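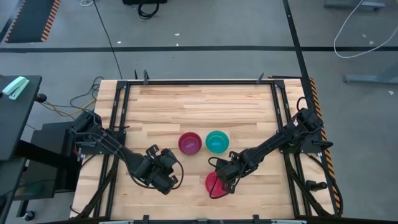
I've saved my own bean seed for long enough now that people in Fillen ask me how it's done, so I'm putting it in one thread. Beans are the easiest crop to start with. You grow them, you leave some alone, you dry them, you put them away. The part people get wrong is mixing up the varieties, and a few cheap bowls take care of most of that. Plastic ones in magenta, teal and red are hard to confuse with each other. One color per variety, and keep the same color all the way through shelling and sorting.

First, where I am. The garden sits at 3,815 feet and the season is short. If you're lower down or farther south you have more slack than I do and can ignore half of what I say about frost.

I grow three beans. Hestum is a bush bean, white with a brown eye, good for soup. Akanda is a pole bean, black and small. Ititz is also a pole bean, tan with dark streaks, and it's the one everyone wants some of. I don't sell any of them. I trade.

The Ititz came from Mattes Buschmann, who had a bigger garden than mine down by the creek before he moved. He gave me a jam jar of them and a note that said "late, but worth it." He was right about late.

Start with plain varieties, not hybrids. With beans that's rarely a problem. Most of what's sold for home gardens will come back the same as what you planted. Squash is a different story and I'm not getting into squash in this thread.

Spacing. Bean flowers mostly pollinate themselves before they open, so you don't need a huge distance between kinds. Bees can still do some crossing. I keep the Akanda and the Ititz 50 feet apart with the corn in between. I've had the odd strange seed over the years. I ate it.

Pick your seed plants early and mark them. I tie a strip of old bedsheet on the stem. If you wait until the end and save whatever you forgot to pick, you're saving from the latest pods on the plant, and you'll drift toward a later bean. In a short season you want the opposite. The first good pods stay on for seed.

Don't pick from the marked plants to eat. A bean plant that gets picked keeps trying to make more pods. One that's left alone puts its effort into ripening what it has. My family has been told about the bedsheet strips many times.

Don't save from a sick plant. Curled or mottled leaves, stunted growth, spots on the pods, leave it out. Several bean diseases travel in the seed, and next year you'll have planted it yourself.

Stop watering the seed plants once the pods start to turn yellow. In August that's easy here, it hardly rains. If you have a sprinkler that reaches them, move the sprinkler.

When it's ready: the pod is tan and papery, and the beans rattle when you shake it. If you press a thumbnail into a bean and it leaves a dent, it needs longer. Go by the bean. I've had pods that looked finished with soft beans in them.
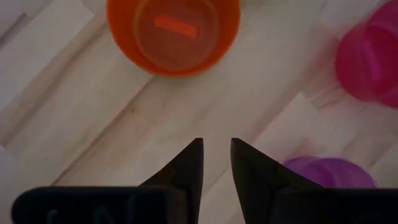 Two pointed tips and the bare floor between them.

Now frost. A light one won't hurt beans that are already dry in the pod. It can ruin ones that are still full of water. When the nights start dropping to 40 I check the forecast every evening, and if a freeze is coming I pull the whole plants, roots and all, and hang them upside down in the garage. Pods that were already yellow will usually finish that way. Green ones won't, so those go in the kitchen and get eaten as shelling beans.

Hang the varieties apart. Different rafters, with a label on each bunch. I used to hang them all on one line and rely on knowing my own beans. Then the dry pods started popping open and dropping seed, and I spent an evening on my knees telling Akanda from Ititz by flashlight. Now there's an old sheet under each bunch.

Give them 2 weeks hanging if the air is dry. Longer if it's been damp. Leave the garage window open a crack if you don't have mice. I have mice, so mine is shut and there's a box fan on low.

Shelling. For a small batch I do it by hand in front of the TV. It's slow but you see every bean. For a big batch, put the pods in a pillowcase, tie it shut and walk on it in socks. Not shoes, you'll split them. Finish one variety and clean up completely before you open the next. That includes shaking out the pillowcase. Beans hide in the corners.

To get the chaff off, pour the beans from one container to another outside in a light wind. A fan works if there's no wind. Do a test pour with a handful first to see how far it blows. The beans should drop straight down and the bits of pod should go over the fence to the neighbor.

Sorting. Take out anything cracked, shriveled, moldy or with a small round hole in it. The holes are from weevils. If you find holes, assume there are more weevils still inside beans that look fine.

For weevils, the freezer. The beans have to be really dry first or the freezing can kill the seed along with the bug. The test is to hit one with a hammer on something hard. A dry one shatters. If it squashes, keep drying. Then seal them in a jar and freeze for a week. When you take the jar out, leave the lid on until it's back at room temperature, or water will condense on the beans.

Keep more than you need. I hold back enough of each for two plantings in case the first rots in a cold spring, which it did to my Hestum one year. I'd have lost it completely if a woman across the valley hadn't kept some of mine.

Save from as many plants as you have room for. One perfect plant is tempting, but you want some variety in there. A scoop from the whole row is better.

Labels: name, year, where it came from. Put one inside the jar and one on the outside. Tape falls off. Pencil lasts longer than most pens. I have one jar from years back that says "good ones" and I have no idea what's in it.

Storage is a cupboard in the coldest room of the house. Cool, dry and dark. They stay good for three or four years, with fewer coming up each year. If you have an old jar and aren't sure, roll ten beans in a damp paper towel, put it in a bag somewhere warm and look after a week.

If you're near Fillen and want Ititz, I can spare a few handfuls once this year's are shelled. I'm home most evenings after six, except Tuesday. Bring a jar and something to trade. I'm short on garlic.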